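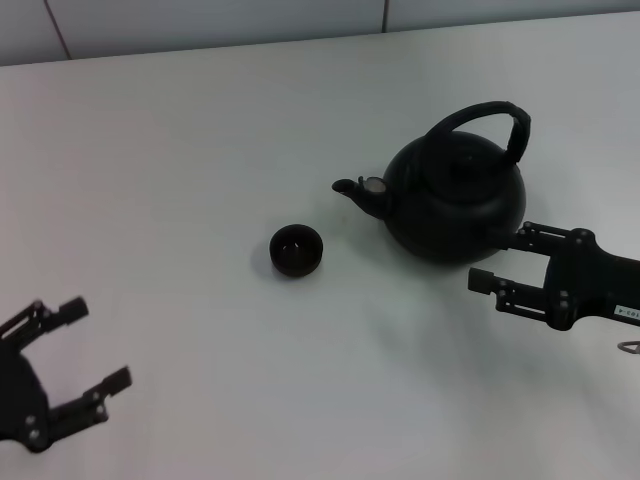
Ticket 2147: Black teapot drips at spout during pour

Product: Starkitz teapot, black, arched handle, with small handleless cup
Raised by: Ferkholm tea room
Assigned to: Nana Gyamfi
Status: Closed, monitoring

Reported fault
Tea runs back along the underside of the spout at the end of each pour and lands on the table. Customer reports almost 15 ml lost per pot. Worse with a full pot. The white tabletop shows every drop, hence the complaint.

Checks, in order
1. Filled to the base of the spout joint with cold water, poured into the small cup. No drip.
2. Filled to just under the lid, poured again. Dripped on 3 pours out of 3.
3. Repeated with the lid off. Dripped. Lid vent ruled out.
4. Dried the spout and stood the full pot on paper for 90 minutes. Paper dry, so the body and the spout joint are sound.
5. Ran a finger round the inside of the spout. Gritty film, heaviest at the lip.

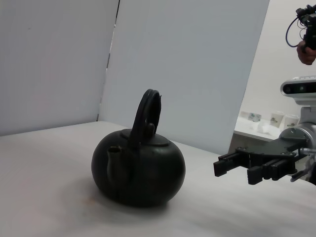
The film is limescale with tea stain over it. Customer confirmed the pot gets rinsed after service and has not been descaled since December. Water at Ferkholm is hard.

Action
Soaked the spout in Balerard descaler, diluted as per the bottle, then worked through it with a narrow bottle brush. Rinsed twice. Outside of the pot wiped with a damp cloth only – the descaler can leave marks on a matt finish.

Retest
Full pot, slow pour: one drop. Full pot, brisk pour with a quick lift at the end: none. Slow pour with the pot filled to the spout joint: none.

Notes for customer
Descale monthly. Do not fill past the spout joint. Keep the cup close to the spout and finish the pour quickly. Do not use scouring pads on the lip – scratches there will bring the drip back.

Nyarko have asked whether a replacement pot is needed. Not at present. Reopen this ticket if the drip returns within a month of descaling.

N. Gyamfi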